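Keeping the arm at Goledbridge running

Reiko Shimada starts at the wrist. She has looked after the training cell at Prutora's Goledbridge office for six years, and the wrist is where most of her faults have come from.

"People go straight to the software," she says. "They see a position error and open the laptop. I'd sooner put a hand on the thing with the power off and see if it moves when it shouldn't."

The cell is a modest one. It has one arm with a fingered gripper and a wrist camera, a controller on a trolley, and a patch of carpet marked out with yellow tape. It was moved up from the Grusberg workshop in March, when the lease there ran out. The carpet wasn't her choice.

"Concrete's easier. On carpet you drop a screw and it's gone. We've got a magnet on a stick, which is fine for the steel ones."

The tape shows where people stand when the arm is live. Shimada replaces it when the corners lift, and she says it cops a beating from shoes and from the trolley wheels. There's an interlock as well, and a pendant with a stop button that has to be in somebody's hand before the drives will enable. She checks both first thing, at 7.30, and signs the sheet before anyone else gets a turn.

After that comes the wrist check. With the drives off and the brakes on, she takes hold of the last joint and rocks it gently in each direction. Any knock she can feel is written down. Then she goes over the housing screws with a torque driver, looking for any that have backed out.

"You don't tighten them by feel. I did that my first year and stripped a thread in the housing. We waited 22 days for the part."

She now puts a paint mark across a screw head once it has been set, and renews the mark whenever the screw comes out. A broken line tells her something has shifted before she has picked up a tool.

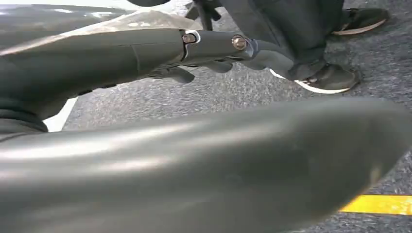
Cables are her other regular job. Yuto Wada, who writes most of the programs for the cell, had a fault last winter that took the two of them the better part of a fortnight. The gripper would drop off the network, come back by itself, and run clean for hours.

"It only did it on one program," Wada says. "So naturally I assumed it was my program. I rewrote it twice."

Shimada eventually ran the arm through his path at 5 per cent speed and watched the cable from outside the tape. At one point in the path the wrist rolled further than in any of the other jobs, and the cable was being pulled tight against its clamp. A conductor had broken inside the insulation. It made contact when the cable was slack and lost it under tension.

"You couldn't see a mark on the outside," she says. "I bent it in my fingers with a meter on it and the reading came and went."

She fitted a new cable with more slack at the wrist and moved the clamp back a little. Wada put a limit on the roll. The old cable hangs on a hook beside the controller, and she gets it out for new starters.

The fingers get attention every 116 hours of running, a figure she arrived at from her own logbook. She wipes them down, works each one through its travel by hand and listens. Grit makes a faint scratching sound at the knuckles. Carpet fibre makes no sound at all, and she goes in after it with tweezers and a torch.

"Fibre's worse, I reckon. It winds itself around the pin and you don't know until the finger's slow."

After any work on the gripper, the camera is calibrated again. Wada used to skip this if only a finger had been off. He stopped after a morning when every pick landed to the left of the part and he had to redo the lot.

"Reiko didn't say anything," he says. "She just left the calibration target on my keyboard."

A second site, Buenaventura, is due to get the same model of arm, and Shimada has been asked to write up her routine for the technicians there. The draft is six pages. She'd like it shorter, but Wada keeps asking her to add things, most recently a section on how to coil the pendant lead so it doesn't kink at the plug.

She isn't convinced the 116 hours will suit them. Their floor is sealed concrete and the arm will be handling different parts, so she has told them to start with the same interval, keep a log and change it when they have enough entries.

"They'll want a number, and I'll give them mine," she says. "But it came off this floor."

The next job on her list is a brake test on the shoulder joint, which needs the cell to itself for an afternoon. Wada has asked for it to be after his current run is finished. She has pencilled it in for the day before.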